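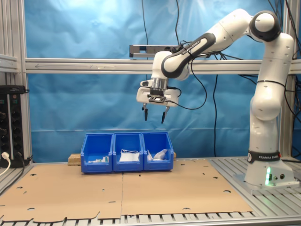 How to sort small medical supplies into open bins

Posted in: Home & Storage > First aid

In our house the first aid things lived for years in one deep drawer. When somebody cut a finger, we took everything out, and afterwards we pushed everything back. In May I finally changed to open plastic bins, the blue kind with a low front, which stand side by side. I write down the method as I do it, and maybe it is useful also for a small club or a workshop.

What you need

- 3 open bins of the same size
- a free table or workbench
- a pen and some paper tape
- a bag for the rubbish

Step 1. Empty the drawer completely

Put all things on the table. Do not sort yet and do not read the small print yet. I also look in the other places where such things like to hide: the car, the sports bag, the coat pockets. My neighbour Silvan Fankhauser found a good elastic bandage in his fishing box.

Step 2. Check the dates and the wrappers

Most sterile things have a date printed on the packet. If it has passed, I put the packet on one side and bring it to the pharmacy in Brernstead, where they told me what can go in the normal rubbish. A sterile packet with a hole or an open edge goes out of the first aid stock as well. I keep a few old bandages to practise with, but they are in another room, with the word PRACTICE on the box.

Step 3. Make groups by use

My first try was by size, and it was a mistake. Small plasters were together with small scissors, and that helped no one. Now I ask for what I would reach at the same moment. Masks are one group. Gauze and bandages are another group. Things which come in a long paper wrapper, for example syringes for giving liquid medicine, are the third.

Keep the groups few. If you have a single thing which fits nowhere, put it with the nearest group and write it on the label.

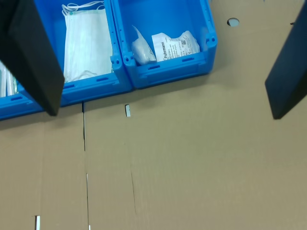

Step 4. Fill the bins

Masks go in flat, in one stack. The ear loops always want to come over the edge, and I fold them under the mask when I have the patience. Rolls of gauze can lean against the side wall. Printed packets I like to put with the text to the front, so that the name can be read without lifting anything.

Do not fill to the top. The front wall is low and the upper packets slide out when you pull the bin forward. Long wrappers should lie flat, one above the other, and should not be bent to fit. If they are too long for your bin, turn them or take a bigger bin.

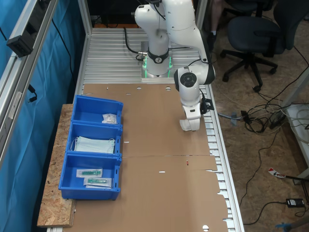 One kind of supply to each bin: a small packet, the masks, the syringes.

Step 5. Label and find the place

Write on the paper tape with big letters and stick it on the front. Then choose a dry shelf, out of the sun and too high for children. Open bins have no lid, so with small children in the house a cupboard with a lock is better.

Step 6. Look after the plastic bags

Thin plastic bags make the most disorder. They slip, they take the form of whatever is near, and through the film you often cannot read what is inside. I press the air out, fold the open end once and put a piece of tape with the name on the outside. Empty bags I do not keep with the supplies. 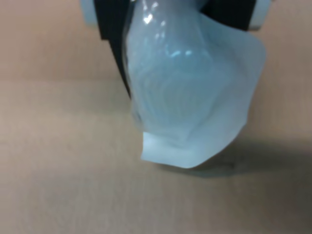
Alois Camenzind writes that he would skip the tape on the bags, as it comes off after one winter in a cold garage, and that a paper card put inside the bag has stayed readable for him much longer. I will try this with the next ones.

How often to repeat

I do the whole check 2 times in a year. It goes quickly now. When I use something in between, I write it on the shopping list the same evening, otherwise I forget it.

4 comments | 1066 shares
Tags: first aid, storage bins, sorting, small spaces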